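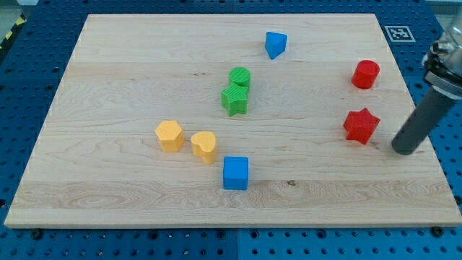
Home | News | Events | Documents | Contact

Skumora Hall -- Pre-Opening Safety Check, Regional Climate Talks

Completed Thursday, before badge pickup opened. Items marked OPEN must be closed before delegates are let in. Comments are from the inspector unless noted.

1. Main hall occupancy sign posted and readable
PASS. Limit is 1,000. The sign by the north doors had a Cikia banner hung over it. Banner moved.

2. Exit doors open fully from inside
OPEN. Door 4 sticks at the bottom and takes a hard shove. The building crew has planed it once already. Check again with the carpet runner in place.

3. Exit routes clear
FAIL, then PASS. Pallets of printed draft text were stacked in the east corridor. The secretariat had them moved to the loading dock while we waited. The corridor is not storage, including overnight.

4. Emergency lighting
PASS. All units came on when the power was cut and stayed on for the full test. One lamp over the interpreters' stairs is dim. Replace it when convenient.

5. Fire extinguishers in place, tags current
OPEN. 41 on the plan, all found. 2 have expired tags, both in the press room. Lollum holds the service contract and says replacements will come on the afternoon truck.

6. Exhibit booths
PASS with comment. The plan shows 86 booths. Two exhibitors asked about running heaters for their demonstrations. Answer is no for both, and it is in the exhibitor rules on the first page. Draping in the Mwaipopo row has flame-treatment labels attached.

7. Temporary wiring
OPEN. Cable covers are missing at the crossing between the coffee stand and the side event rooms. Power strips plugged into other power strips in Side Room B -- taken apart, but they will be back by lunch if there are not more floor outlets. Ask the electrician for another drop.

8. Stage and risers
PASS. Guard rail at the back is tight. White tape needed on the top step of the left stairs.

9. Interpreter booths
PASS. Doors open outward, fans work. The third booth is warm even with the fan running. Leave the door propped during breaks.

10. Wheelchair access
FAIL. The ramp to the speakers' platform is steeper than the one on the approved drawing. A longer ramp is in the building, behind the stage. Swap them and call for a recheck.

11. Outdoor protest area
PASS. Barriers are pinned together and the fire lane behind them is open. Keep the gate on the river side unlocked while the area is in use. Police have asked for a key anyway.

12. First aid room
PASS. Stocked, signed and staffed from 7 a.m. Phone tested.

Recheck needed: items 2, 5, 7 and 10. Call the inspection desk when all four are ready, so it can be done in one visit. A copy of this sheet stays at the security desk until the talks close.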